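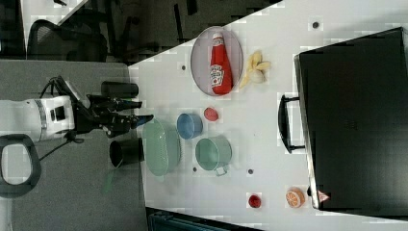 A two-finger gripper over the tabletop, with a basket, a bowl and a ketchup bottle among the objects on it.

Press Releases > Automation & Equipment

Monday, December 12, 2022
By Wustitero Press Office

Wustitero Releases Budget Workbook for Tabletop Robot Cells

SKURNECK – Wustitero today released a planning workbook for labs and small firms that intend to buy a single-arm robot cell for tabletop handling work. The workbook has 53 cost lines, grouped by the stage at which the money is committed: before the order, between order and delivery, and during the first year of use. It is free to download and can be edited in any common spreadsheet program.

The cost lines come from Wustitero's own purchase records for its tabletop cells in Skurneck. The arm and its controller are entered as a single line. Most of the remaining lines cover items that a supplier's quote often leaves out, such as gripper fingers, replacement fingertips, cable ties and guides, table drilling, lighting, floor space, operator training and the hours needed to put objects back in their starting positions.

Objects have a section of their own. A cell used for household handling tasks needs a working set of bowls, baskets, plates, bottles and toy food, plus spares of each. Wustitero spent $3,844 on objects and spares for its cells in the last budget year and had planned for less than half of that. The workbook asks buyers to set an object list before they choose a gripper, as finger length and opening width limit what can be picked up. It also has a column for storage, with one bin per task set.

Small appliances are entered separately from objects. A toaster oven takes up table area, restricts the paths open to the arm and may call for its own outlet and a safety review, even if it is never switched on. Buyers are asked to mark the footprint of each appliance on the table plan, with the door open and with it closed, and to check that the gripper can reach the door handle at a workable angle. Where it cannot, the options are to turn the appliance, move the arm mount or order longer fingers. The workbook gives a cost line for each.

Cable routing is covered on the same sheet. A cable that runs from the wrist across the work area can catch on upright objects, and a short one limits how far the wrist can turn. Wustitero recommends that cable length be checked at the far corners of the table before the final payment is released. 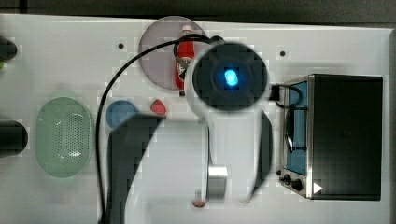
Beltrán, which reviewed a draft of the workbook, asked that rental be shown next to purchase on every sheet, on the grounds that a first-time buyer seldom knows how many hours a week a cell will be in use. It added that the draft had been too hopeful on delivery dates, and that a buyer should not hire operators against a date that the supplier has not confirmed in writing.

Both changes were made. The schedule sheet now allows 14 weeks from signed order to first working shift, up from the figure in the draft, and staffing costs start only when a confirmed delivery date is entered. The rental comparison uses hours of use per week as its input and shows the point at which purchase becomes the cheaper choice. Results depend on local rates, which buyers must supply themselves.

The workbook does not rank suppliers or list prices for arms. It does not cover mobile bases, multi-arm cells or work with heated surfaces. Buyers planning for any of these should treat the totals as incomplete.

A companion checklist for acceptance testing, prepared with Detisine, is planned for March. It will set out a run of 100 pick-and-place cycles with the buyer's own objects – at the buyer's own table height – and a form for recording drops, stops and resets. Wustitero will accept comments on the test form until the end of February.

Availability

The workbook and its notes can be downloaded from the Resources page of the Wustitero website. Printed copies of the table plan are available on request from the press office. Questions about individual cost lines should include the sheet name and the line number.

© 2022 Wustitero. All rights reserved. | Press Contact | Back to top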